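Workshop tips: trying out hand-held grippers before you buy a stack of them

Quick notes, typed up between sessions. We had the Skerkon and the Stondbridge side by side for 10 days and these are the bits worth passing on.

Swap hands. Whoever used the Skerkon in the morning gets the Stondbridge after lunch, otherwise you end up comparing people. Same task, same cup, same spot on the bench. Tape a cross where the cup goes.

Weigh them with the cable on. The Stondbridge came out at 752 g, felt fine for a quarter of an hour, not fine after that. Wrist strap helps a bit.

Give everyone elbow room. Arms out, turn once, nobody touched — good. Do this before the cameras are running. 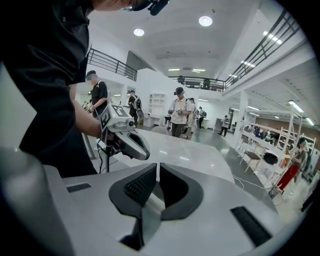 JAWS, PADS AND MARKERS

Dark foam padding with a bit of texture is what I'd go for inside the jaw. Smooth plastic is alright for boxes, hopeless for a glass. Wipe the foam with a barely damp cloth, never spray it. Glue goes.

Markers: flat, matt, all four corners stuck down. The black and white square on top has to stay in view so keep your sleeve and thumb off it. Print spares. Ruggiero do a pack of 2 but plain card from the office printer did us just as well.

Shiny white tables look smart and bounce every ceiling light straight back up. Old grey blanket over the top, pulled tight. Or tilt teh camera a touch and check again.

Cables — let them drop down away from your working hand. Leave slack. Anything trailing on the floor gets taped, no excuses.

COUNTING CYCLES

Skerkon spring went soft before 1,000 squeezes, Stondbridge one still snappy. Keep a tally on paper, the counter in the Skevville controller resets when you unplug it and doesnt warn you.

Will do the wrist camera mounts in February if the brackets turn up.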